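How to Fold and Sort Loose-Weave Cloths Straight From the Basket
By Piroska Farkas
Updated May 30, 2023

These steps are for dish cloths, small throws and table squares in a loose or coarse weave. Smooth cotton is more forgiving, and you can skip the flattening steps for it.

What you need

A table at standing height
A laundry basket with open sides
A shelf or drawer cleared for the finished stack

Set up the table

Wipe the table and let it dry. Check the top for splinters or rough spots by running your palm over it, as a coarse cloth will catch on anything. Put the basket at the back of the table with its long side toward you. You want to reach into it without turning, and you want the space in front of it free for folding.

Take out one cloth at a time. If you tip the whole load onto the table you will be folding on top of other laundry, and the corners will never line up.

Flatten the cloth

Drop the cloth in front of the basket and leave it as it lands for a moment. Look for an edge that runs under itself, find the corner at the end of it, and pull that corner out toward you.
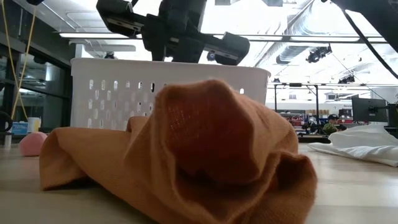
Work along the edge to the next corner, then do the far side. Don't tug from the middle. A loose weave stretches where you pull it, and a stretched patch stays baggy until the next wash. Once all four corners are out, lay both hands flat in the center and push outward. Two or three passes are enough. Small wrinkles can stay.

Fold

1. Bring the left edge over to the right edge and match the corners.
2. Smooth from the fold toward the open side.
3. Bring the bottom edge up to the top edge.
4. For a cloth longer than 32 inches, fold once more — otherwise it will hang over the front of the shelf.

If the cloth has been cut slightly off square, match the two corners nearest you and let the far ones be uneven. The Wevitz squares I use at home are all like this.

Sort and put away

Stack by size, largest at the bottom, with the folded edge facing out. I stop at 7 to a pile. Higher piles lean, and then someone pulls from the middle and the whole thing has to be done over.

Anything still damp at the hem goes over a chair back until it is dry. Put the empty basket away last, after you have felt around the bottom for socks.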